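4 题字的修改过程

4.1 为什么要看草稿

定制礼物的研究大多从成品入手：杯子上写了什么，相框边刻了谁的名字，收到的人拆开包装时是什么表情。我们最初也打算这样做。真正让我们兴奋起来的，是在Drudov工坊整理订单时翻到的一类材料，也就是顾客在下单之后、付印之前寄来的修改意见。一位母亲要给女儿的启蒙老师做一块木牌，第一稿写的是“感谢王老师一年来的辛勤培育”，第二稿删掉了“辛勤培育”，换成“谢谢您每天早上在门口等她”。两稿之间只隔了一个晚上，送礼人对这份关系的理解却往前走了一大步。成品上只留下最后那一句，前面的犹豫和取舍全都看不到了。

这类材料在以往的文献里几乎没有得到认真对待。礼物研究关心交换与回报，消费研究关心支付意愿，设计研究关心模板和界面，题字的草稿恰好落在三者的缝隙里。我们认为它值得单独成节来写。一句印在鼠标垫上的话，字数往往比一条短信还少，送礼人却愿意为它反复斟酌，有时连标点也要换上两遍，这种投入本身就是非常好的研究对象。

4.2 材料与编码

本节使用的材料来自三家小型定制工坊：Drudov以木刻和金属刻字为主，Astidside做漫画肖像和装裱画，Kaewkla做织物印字，包括围裙、抱枕套和婴儿毯。三家的共同点是都保留人工校稿环节，顾客提交文字之后，会有店员把排版样稿发回去确认。正是这个环节留下了修改的痕迹。我们从中取得161份完整的订单档案，每份至少包含初稿、样稿和定稿，并征得顾客同意，隐去了姓氏、地址与电话。凡是只改字号、字体或颜色而文字未动的订单，不在此列。

编码由三人完成。开始时我们设想了一套相当整齐的类别：称谓、事由、祝愿、落款。第一轮编码进行得并不顺利，原因很有意思。许多题字把事由藏在称谓里，例如“给永远不会倒车的老爸”，七八个字同时完成了呼唤、调侃和致意，硬要拆开反而失去了它的味道。Hemi Wihongi建议暂时放下四分法，先给每一次改动写一句白话说明，讲清楚“这一改，收礼的人读起来会有什么不同”。这个办法慢得多，但极有成效，后面提出的几种修改类型都是从这些白话说明里长出来的。编码员之间的分歧集中讨论，讨论后仍不一致的，两种解释一并保留在档案中。

除订单之外，我们还访谈了15位下单人。访谈时把各稿打印出来，按顺序放在受访者面前，请他们讲每一稿是在什么情形下写的。这些谈话十分生动，好几位受访者已经忘了自己写过第一稿，看到时忍不住大笑，接着便滔滔不绝地讲起来。下文的引语均出自访谈，只删去了口头重复。

4.3 从通用到专属

最常见的一类改动，我们称为“收窄”。初稿往往借用现成的句子：“祝奶奶健康长寿”“最好的爸爸”“友谊地久天长”。这些句子没有什么不好，它们安全、得体，放在任何一家人的客厅里都合适。可是样稿一发回来，当顾客看到这句话真的排在画像旁边，看到它下面就是自己父亲的脸，很多人立刻觉得不对劲。一位受访者说：“我一看就觉得，这话隔壁家也能用啊。”于是“最好的爸爸”变成了“修好过我们家所有闹钟的爸爸”。

样稿在这里起的作用，我们起初低估了。在表单里填写文字时，顾客面对的是一个空白的输入框，想的是“该写什么”；看到样稿时，面对的是一件即将存在的东西，想的就变成了“他会怎么读”。视角一换，细节就涌了出来。Astidside的漫画订单尤其明显，因为画面里常有收礼人的职业或爱好，文字若是仍旧泛泛，图文之间的落差一眼就能看出来。画上是一位抱着大号鱼竿的叔叔，旁边写着“生日快乐，万事如意”，顾客自己都会觉得可惜。定稿写的是“今年一定钓到那条”，全家人都知道“那条”是哪一条。

收窄也有限度，而且这个限度往往由收礼人身边的其他人决定。一幅装裱画会挂在墙上，来访的亲戚朋友都能看见；一个抱枕可能只放在卧室。同一位顾客为同一个人订过两件东西，挂墙的那件写得含蓄，放在床头的那件满是只有两个人懂的绰号。物件将来放在哪里，在写字的时候就已经参与进来了。这一点在模板设计中很少被考虑到，我们觉得非常值得继续研究。

图3 条纹衬衫与两只夹爪

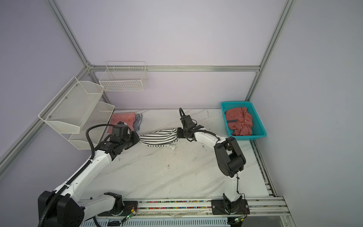 与收窄相伴的，是称谓的变化。中文的亲属称谓本来就细密，外公和姥爷、伯伯和大爷，选哪一个已经透露出说话人来自哪里、与谁亲近。在多人合送的礼物上，称谓会变得格外棘手。孙子叫爷爷，儿子叫爸，儿媳跟着孩子叫爷爷，落在一块木牌上该用哪一个？我们看到的解决办法五花八门，每一种都让人佩服。有的家庭干脆用老人在街坊里的外号；有的家庭让年纪最小的孩子来“说话”，全文用孩子的口气；还有一家把正面留给“爷爷”，背面刻上“爸”，两面都可以朝外摆。

名字的写法也不断在变。定稿里全名的使用比初稿少，小名和昵称比初稿多。这个方向我们事先猜到了，没有猜到的是反向的例子。一位外孙女为外婆订刻字茶盘，初稿写“外婆”，定稿改成外婆的全名，后面再没有任何称呼。她解释说，外婆这辈子被叫作谁的女儿、谁的妻子、谁的妈妈，很少有人完完整整地叫她的名字，“我想让她看到自己的名字，漂漂亮亮地刻出来”。这段访谈录音我们在组会上放过，大家听完都很受触动。它提醒我们，所谓“亲密”在题字里没有固定的形式，小名可以是亲密，全名同样可以是，要看这个名字平时被怎样使用。

4.4 玩笑的分寸

漫画类礼物天然带有玩笑的成分，玩笑也是改动最密集的地方。画像把人的特征放大，文字再推一把，很容易过头。我们把与玩笑有关的改动分为加料和收敛两个方向，原以为收敛会占绝对上风，读完档案才发现加料同样旺盛，只是两者出现的位置不同：加料多出现在朋友之间的礼物上，收敛多出现在晚辈送长辈、学生送老师的礼物上。

朋友之间的加料几乎有一种比赛的劲头。一份合送给新手飞行学员的漫画，群里几个人轮流改词，从“祝你飞得更高”一路改到“先学会找到停车位”。受访者说他们一边改一边笑，改词的那几个晚上比送礼当天还要热闹。这给了我们一个很重要的启发：在合送的情形里，写题字本身就是一次聚会，是朋友们围着那个不在场的人讲故事的机会。礼物的价值有一部分在送出之前就已经实现了，享受它的人恰恰是送礼的一方。

收敛则要微妙得多。送礼人很少把玩笑整个删去，更多时候是换一个落点。针对身材、发量、年纪的玩笑在二稿里常常消失，取而代之的是关于习惯和口头禅的玩笑。一位学生为退休的物理老师订画，初稿拿老师的发际线开玩笑，二稿写的是“这道题我再讲最后一遍”。老师的口头禅，全班都会模仿，没有人会因此难堪。受访的学生说得很准确：“头发是他没办法的事，那句话是他自己爱说的。”把玩笑从一个人无法选择的地方移到他乐在其中的地方，这一移动在我们的材料里反复出现，跨越了不同的工坊和不同的物件，是本节最稳固的发现之一。

校稿店员在这里也扮演了角色。Astidside的店员有一条不成文的做法，看到可能伤人的词句，不直接劝阻，只在回复里问一句“收礼的朋友会当众拆开吗”。几位受访者都提到了这个问题，说自己就是在回答它的时候决定修改的。我们非常欣赏这句问话，它把判断完全留给了顾客，又把拆礼物的场合带到了顾客眼前。后来在访谈提纲里，我们也加上了同样的问题。

4.5 错字、空格与生僻字

如果说前面几类改动关乎情感，下面这一类看起来只是技术问题，实际上也相当有意思。人名中的生僻字是三家工坊共同的难题。字库里没有的字，有的店用拼音代替，有的店请顾客手写一张再描成字形。Kaewkla的绣字机对笔画过密的字有些吃力，小字号下容易糊成一团，店员会建议放大或者换成小名。出人意料的是，顾客对手写描摹的接受度极高。一位父亲为了女儿名字里的一个字，在纸上写了满满一页挑选，最后刻在木牌上的是他自己的笔迹。他原本只是想解决缺字，结果那个字成了整件礼物里最受珍视的部分。

也有人坚持保留错字。孩子写给妈妈的“妈妈我爱尔”，店员按惯例提醒“尔”是否应为“你”，顾客回复说请务必照原样刻。另一份订单中，爷爷把孙女的英文名按自己的发音拼写，家里人商量之后决定全家统一用爷爷的拼法。这些例子说明，校对在定制礼物中的目标与出版物不同。出版校对追求规范，礼物校对要先弄清楚这处“错”是谁的、家里人怎么看它。我们建议工坊把“保留原样”做成校稿单上的正式选项，免得好心的店员顺手改掉一个家庭的共同记忆。

换行同样重要。中文题字没有词间空格，断行位置完全由排版决定，而断在哪里会影响语气。“谢谢你一直在”排成一行是平静的陈述，把“一直在”单独放到第二行，分量就重了起来。顾客未必会用“断行”这个词，他们会说“念起来要停一下的地方”。有位受访者是把样稿大声念给室友听，再决定在哪里换行的。这种以耳朵为准的排版方法，我们在设计手册里没有见过，真希望更多人来试一试。

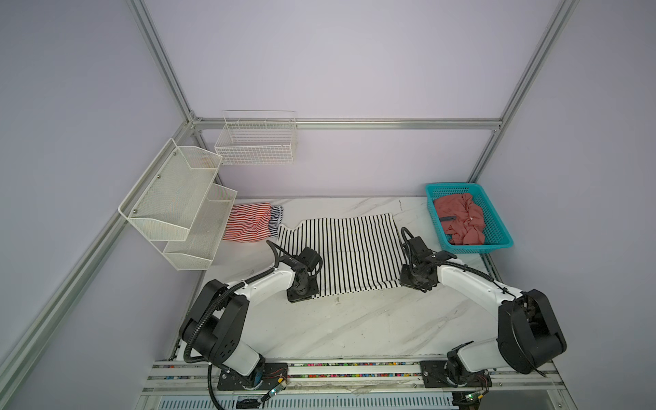

本节最后修改：8月

4.6 模板能做什么

以上讨论容易给人一种印象，似乎模板总是平庸的，好的题字都要从模板中挣脱出来。材料并不支持这样的看法。Ondstead是一家汇集各地小工坊的网上集市，三家工坊都在上面开店，它的下单页面提供一批例句。我们在访谈中专门问到这些例句，得到的回答相当一致：绝大多数人读过，直接照用的很少，可是他们都觉得有帮助。例句的用处在于让人开口。面对空白的输入框，人会不知从何说起；面对一句不太合适的现成话，人立刻知道哪里不合适。有位受访者把例句比作饭桌上第一个夹菜的人，有人先动筷子，大家就自在了。

由此看来，例句的好坏不能只按文采来评。过于漂亮的例句反而让顾客不敢动它，改一个字都像是破坏。朴素一点、留有缺口的例句更能引出顾客自己的话，比如“谢谢你在____的时候____”。Drudov在校稿邮件里用过类似的填空句，收到的回复常常远远超出空格能容纳的长度，有顾客一口气写来好几段往事，最后与店员一起从中挑出一句。我们读到这些往来邮件时非常高兴，它们让人看到，一家小店的日常沟通里可以有多么细致的编辑工作。

对界面设计而言，我们有两点具体建议。其一，样稿应尽早出现。顾客输入文字的同时就能看到它落在物件上的样子，“他会怎么读”的视角便能更早到来。其二，应当允许样稿过夜。目前不少网店在下单后立即锁定文字，理由是加快发货，可是在我们的档案中，许多重要的改动正是在隔天早上寄来的。Astidside通常在星期三集中付印，在那之前顾客可以随时回来修改，受访者对这一安排的评价很高。有人说自己把样稿设成了手机壁纸，看了几天，越看越知道该改什么。

4.7 尚未解决的问题

材料也有明显的局限。三家工坊都保留人工校稿，愿意光顾这类店铺的顾客可能本来就更看重文字，我们无法据此推断使用全自动下单的人会怎样做。收礼人的看法在本节中几乎缺席，虽然下单人会转述对方的反应，转述终究带着送礼人的期待。还有一些草稿从未到达工坊，它们写在便签上、聊天记录里，或者只在洗碗时默念过一遍，这些我们都没有办法收集。

另一个让我们格外好奇的问题，是定稿之后又过了很久会发生什么。题字写下时针对的是某一刻的关系，物件却会继续摆在那里。“给还不会走路的小家伙”印在毯子上，小家伙很快就会跑了；“给新手飞行员”的画挂到对方成了老手，意思也随之变化。几位受访者主动谈到，同一句话现在再读，和当初的感觉已经不同，有的更好笑了，有的读来让人鼻酸。我们打算在后续访谈中邀请下单人与收礼人一同到场，把物件带来，放在桌上，请双方各自念一遍上面的字，再谈谈如果今天重写会写什么。愿意参加的家庭已经开始与我们联系，其中就有那位把外婆全名刻在茶盘上的外孙女，她说外婆也想来。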